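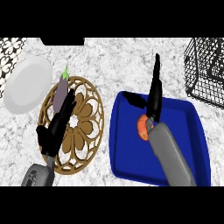 A computer-rendered eggplant on a round openwork trivet

Salting eggplant is the practice of sprinkling cut eggplant with salt and leaving it to stand before cooking. It is also called degorging or purging. Two benefits are usually claimed for it — that it removes bitterness and that it reduces the amount of oil absorbed in frying. The evidence for the first is weaker than its popularity suggests.

Claims about bitterness

Cookbooks often state that salt "draws out" bitter juices. Salt does pull water from the flesh, but bitterness varies with the variety and age of the fruit, and many modern types are mild to begin with. Salt also dulls the perception of bitter tastes, so a salted slice may seem sweeter without having lost much of anything. The related belief that "male" and "female" eggplants differ in flavour has no botanical basis.

Claims about oil

The second claim is better supported. Raw eggplant is spongy, and salting partly collapses its air pockets. Pressing or precooking the slices has a similar effect. The saving depends on thickness, heat and standing time, and figures quoted without these should be treated with caution.

Method

Recipes commonly call for 2 teaspoons of salt to 700 grams of sliced eggplant. Standing times range from half an hour to overnight, seldom with a reason given. Rinsing is often advised, although a quick rinse leaves some salt behind.

See also: Brining; Moussaka; Nightshade family

Last edited October 10, 2019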